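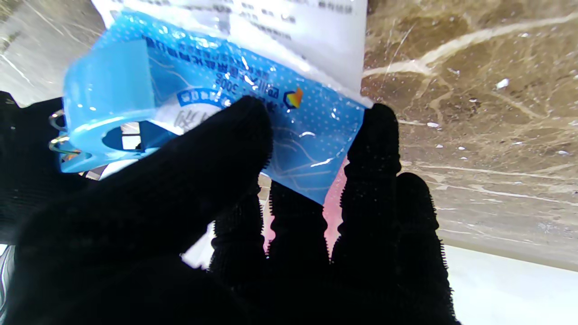 Office diary, Competition Compliance, Gemville

September, first entry of the month

The notice from the competition regulator came in at 9:15 this morning, addressed to the registered office and forwarded to this department before ten. It confirms that the review of the Preller acquisition has moved to its second stage. The company had been told to expect this. The formal request for information runs to 40 questions, and the reply is due in 20 working days.

I spent the first hour reading the notice twice and marking it up. Most of the questions repeat what was asked in the spring, but in more detail. The regulator wants to know how prices for listings were set before and after the merger with Preller, who approved them, and whether sellers on the Bouzid marketplace were ever told that they would rank lower if they also advertised elsewhere. Question 17 is the difficult one. It asks for every version of the ranking policy, including drafts that were never used.

A hold notice was sent to all staff at 11:30. It tells them to keep all messages, notes and files that mention Preller, Bouzid or the ranking policy, and to turn off any automatic deletion. The Gurkthorpe office replied within the hour to say that its older mail had already been moved to the archive in June. I have asked for written confirmation of what was moved and under whose authority. Until that arrives, the archive is to be treated as part of the hold.
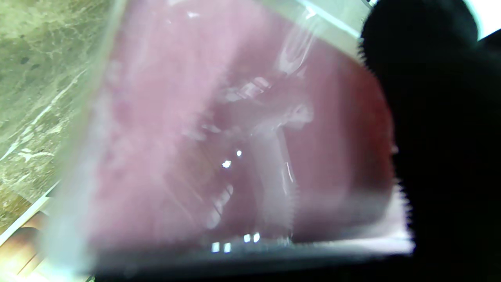 Does a second-stage review mean the regulator has already decided against the merger?

A second-stage review means only that the regulator was not satisfied by the first set of answers and wishes to look further; the merger may still be cleared, cleared with conditions, or refused.

I have written the above into the staff notice in the same words, as the question was put to this office several times before noon.

Lunch was taken at the desk. The afternoon was given over to the document count. The first search of the shared drives returned 1,259 files. After duplicates were removed, 509 remained for reading. That is a smaller number than I had feared, although it does not include the Gurkthorpe archive or anything held on personal phones. The outside lawyers would like the reading done in two passes, the first for relevance and the second for privilege. I agreed, with the condition that any file touching on question 17 be read by this department first.

There was a disagreement on the call at 3:00 about the definition of the market. The commercial team holds that Bouzid competes with every site where a small business can place an advertisement. The economists prefer a narrower view and believe the regulator will take one as well. I recorded both positions and asked that no one put either of them in an email until the position paper has been drafted. Loose remarks about market share have caused this company trouble before, and I would prefer not to explain them a second time. 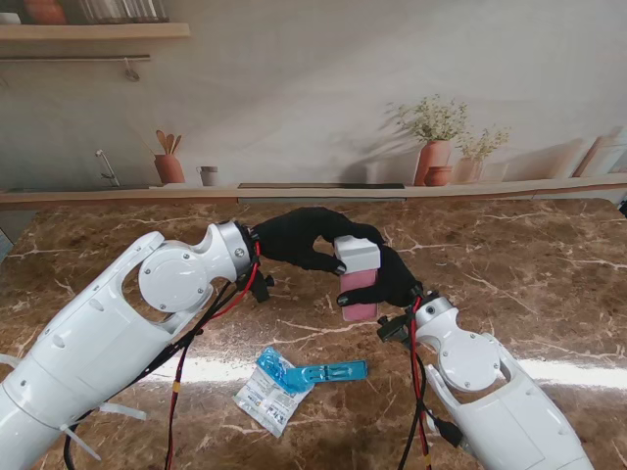
The position paper itself is to be written in two parts. The first will cover listings and the second will cover the ranking policy, with the pricing tables attached at the back. I have offered to draft the second part. The pricing tables will come from finance, which has asked for more time than we can give. I said so politely and will say so again tomorrow.

At 4:40 the regulator's case team acknowledged our request for a meeting. They did not offer a time. They did ask that we bring someone who can explain how the ranking system works in practice, and that person will have to be chosen with care. The engineers who know it best have never attended such a meeting and should be given a full briefing beforehand.

Left the office at 6:50. Items carried over: the Gurkthorpe confirmation, the list of people covered by the hold, the first draft of the answer to question 3, and a reply to the landlord about the meeting room.

Search the diary Enter keyword Go

Recent entries
Notes on the first-stage questions
Preller: the closing timetable
Bouzid seller terms, old and new
Visit to the Gurkthorpe office
What the hold notice covers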